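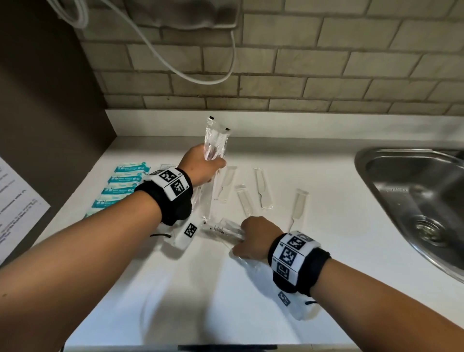 Roxana Inga replied:

Great fun, this one! Before you do anything with the heater, could you test the hatchery water for ammonia and tell me when you last rinsed the sponge filter? Cherry shrimp that berry up nicely and then lose every shrimplet in the first week usually point me to the water or the food.

Opened Tue 27 April
Tank: Lirklow 31 litre, sponge filter, planted
Status: open

Original message: Third batch of shrimplets gone. Adults are fine and grazing all day, two females carrying again. I feed Jatoi powder every morning and top up straight from the tap with a capful of Tretden conditioner.

Update from the keeper: Ammonia zero, nitrite zero. TDS reads 2,000!! I did it twice. Filter rinsed in April, in tank water.

Roxana Inga: Ooh, check that meter first. I'd expect nearer 200 from your tap, and adults wouldn't be grazing happily in 2,000. Dip it in a glass of fresh tap water and see what it says.

Update from the keeper: Tap also says 2,000, so the meter's gone daft. Borrowed a Rirnum pen from a mate at the fish club and it gives 200 for the tap, a bit higher in the tank. Phew! Still no babies, though.

Roxana Inga: Lovely, that rules out a big one. Let's try these in order, and leave a few days between them so we know which one did it.

1. Cut the top-ups down to a cupful at a time and drip them in slowly through airline.

2. Put a good clump of moss under the filter outlet, and leave the brown film on the back glass alone. The tiny ones live on that stuff.
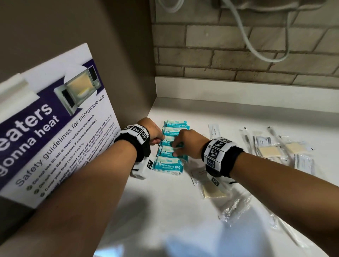 3. Halve the powder, and skip it altogether on water change days.

4. Count shrimplets by torch after lights out. If you can find 10 a week after hatching, post here straight away, I want to hear about it!

Update from the keeper: Moss in, airline set up. One female looks ready to drop any day now, so I'll start with the torch tonight.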